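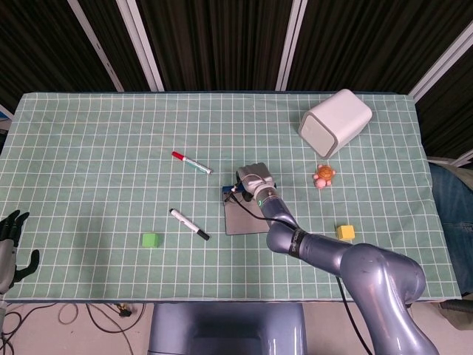
Home | Forums | Members | Search

Category: Residents' Board > Building Rules

Posted in March by E. Dinsa

Quiet hours at Gresmont: proposed change

Residents are advised that management has proposed moving the start of quiet hours from 11 p.m. to 10 p.m. The change would apply to all 144 units. Written comments may be posted in this thread.
Eyerusalem Dinsa, Resident Liaison

sosar_north
I wish to record my support. The walls on the north side are thin, and several households have small children. An earlier hour is reasonable.

G_Ramanauskas
I must respectfully object. I work the late shift and return home after ten. Under the proposal I could not run the washer on a work night. The lease I signed states 11 p.m., and I ask that it be honored until renewal.
Gunārs Ramanauskas, Unit 12

sosar_north
The laundry room would remain open, as I read the notice. Only machines inside the units are affected.

G_Ramanauskas
The laundry room has 2 dryers for the entire building, and one has been out of service since January. I do not consider that an answer.

citetti
I support the earlier hour for music and gatherings but not for appliances. Could the two be handled separately?

E. Dinsa
The suggestion from citetti has been forwarded to management. The dryer has been reported again. Existing leases will keep the 11 p.m. hour until they are renewed.

G_Ramanauskas
Thank you. Please post the revised wording before it is adopted.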